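Kiner Laboratory Reports Results of Cloth Handling Study

August 2024

The Kiner Laboratory at Moddale has completed the first stage of Sudent, its study of how robots can learn to handle cloth from demonstrations given by people. Participants used a hand-held gripper fitted with a camera to pick up, spread and fold small pieces of fabric on a table. No robot was needed during recording, and sessions could be held in ordinary offices and meeting rooms.

In all, 2,503 demonstrations were recorded by 23 participants. Of these, almost 900 were set aside after review, most often for lost camera tracking or for a fold left unfinished. The remaining recordings were used to train a control policy, which was then tested on a robot arm at the Kershaw building with 13 fabrics that had not appeared in training.

The policy performed best when the cloth began in a loose heap with at least one raised fold. Fabric lying flat against the table remained difficult, and the arm often closed its fingers above the material without taking hold of it. The team also compared recordings made with new and worn finger pads. Wear had little effect on thicker fabrics but led to more slips on thin ones - a difference the group intends to examine further.

A second stage will begin in October and will add towels and simple garments. Departments wishing to offer a room for recording sessions are invited to contact the laboratory office.

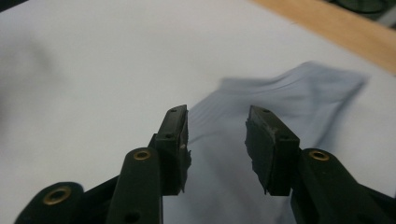 The Sudent hand-held gripper, with worn rubber finger pads, and a light blue cloth.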